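Kitchen Tips: Sorting the Utensil Pot, With Help From Research

Filed under: drawers, jars, things that poke you

Regular readers will know my views on the utensil pot. It sits by the stove, it holds everything you own that is longer than it is wide, and it gives up the one thing you want only after you have removed the rest. I have been writing about kitchens long enough to have tried every divider on the market, including the Gravard insert, which turned my utensil pot into a utensil pot with a Gravard insert in it.

So I was pleased to hear from Piyumi Navaratnam at Penton, whose group is teaching robots to put cutlery away. Their method is to have people do the chore first, by hand, holding grippers built like the ones the robot will use. A camera rides along on each gripper and records every pick and every drop. The software then studies the recordings and tries to work out what a tidy person does. I can think of several members of my family who might be enrolled.

The project is called Xenos. The first batch was 122 recordings, and the group kept 119 of them. I asked what was wrong with the rest and was told "talking, mostly."

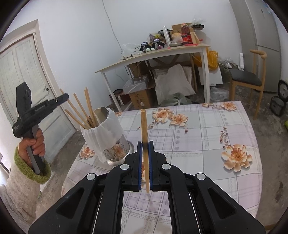
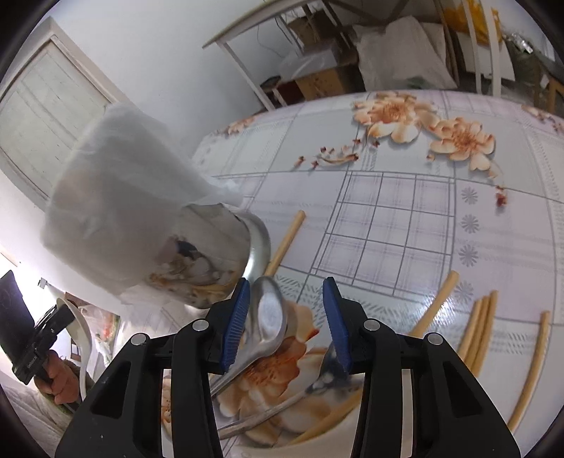

Utensil sorting with hand-held grippers: a chopstick in the jaws (first), a spoon between the open pads (second).

What interests me is how much of it applies to people with ordinary fingers. After going through her notes I have changed how I do a few things.

Pick up long things near the thick end. In the recordings, a chopstick taken near its thin tip swung around in the jaws and was dropped more often on the way to the container. I had been grabbing mine wherever they happened to be, like a savage.

Move the pot before you start. When the container stood on the same side as the hand that was filling it, people finished sooner and knocked it over less. This will not astonish anyone who has ever owned a pot, but now there is a chart.

Do one kind at a time. Sorters who cleared all the chopsticks and then all the spoons made fewer corrections than those who took whatever was nearest. Piyumi says the trained robot picked this up too, and becomes noticeably less sure of itself when a ladle arrives in the middle of the chopsticks. So do I.

Spoons go in bowl up. A spoon dropped in bowl down takes up less room at the top and makes the next thing harder to get past it at the bottom. I would add that bowl up lets you see which spoon it is, a point the robot is apparently indifferent to.

Slow down for the last inch. Most of the fumbles came at the rim. People hurried the end of the move, the tip caught the edge, and away it went. The group now asks everybody to pause above the opening before letting go. I tried this at home with a fistful of skewers and it works, although my husband asked if I was feeling all right.

As for the robot, it put away 46 utensils in a row at its best showing, in June, and then spent two minutes trying to pick up a flower printed on the tablecloth. Piyumi considers this a promising result. She would like more tablecloths in the next batch, the louder the better, so that the machine learns to leave the flowers alone. I have offered her several of my mother's.

If you want the robot for yourself, you will have to wait. In the meantime, a heavy jar from Cernstead with a wide mouth does most of the job. Put a folded dishcloth in the bottom to stop the clatter, and change it when you remember it's there.

Next week: lids, and where the other ones went.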